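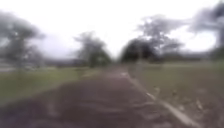 The main path at Malanness, looking towards the trees, with the light edging strip on the right.

Responsibility for the path and grass verges at Malanness

Posted by Gisela Rathjen, Monday, November 30, 2020

I write on behalf of the residents' association at Stuvberg. Our members use the wide path through the green at Malanness throughout the year, and we have received several complaints regarding its condition in late autumn. The surface becomes slippery after rain. On the left the grass runs into the path with no clear border, whereas there is an edging strip on the right. Members wish to know which body is responsible for sweeping and repair, and whether an edging could be requested for the left side also. I should be grateful for the correct procedure, including any form that must be submitted. We are prepared to contribute to the cost if that is permitted.

Vibeke Nørgaard

The path is maintained by the parks office at Kokport. Sweeping and repair are handled separately and should be reported separately.

For sweeping, please use the general maintenance form and select "Leaves and mud". State the name of the path and the nearest entrance. Requests received before noon are passed to the crew on the next working day. Please do not spread salt or sand yourselves, as this has damaged the grass at the Lund entrance in the past.

For repair, form 41 is required. It asks for the length of the affected section in metres. The association may pace this out; an exact measurement is taken at inspection. Standing water should be entered under "Drainage", even where the surface itself is sound.

A new edging on the left is classed as an alteration and cannot be requested on either form. Applications are considered once a year, in May, and must be supported by at least 13 households. Contributions from associations are accepted, but the office must first issue a written estimate. I would add that the left side may have been left open so that water can drain into the grass, and the inspector will wish to look at this before anything is agreed.

Mikkel Sveinbjörnsson

It is always slippery there in November. I would advise suitable footwear. I believe the edging on the right was laid when the path was widened, but I do not have the year.

Elínborg Baldursdóttir

Further to the reply from Vibeke Nørgaard, the supporting households must be within the Malanness or Stuvberg districts. Our own application was returned because 2 of the signatures came from Lund. The revised application was accepted. Photographs may be attached to either form, and the date on which they were taken should be given.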